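Filed under: Workshop & Machines

Two grippers, one small bowl

At Zakico's test room in Vondcombe, the question for June was simple: which hand gripper tires the wrist less? We tried the old pair and the new one for 40 minutes each. The new jaws close more softly -- I liked this at once -- but the cable pulls at the forearm.
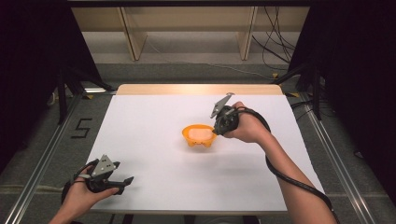 Both grippers at the paper-covered table, the right one beside the orange bowl.

The old pair stays my choice for long sessions.

8 comments | 200 shares
© Indcombe Magazine | Contact | Back to top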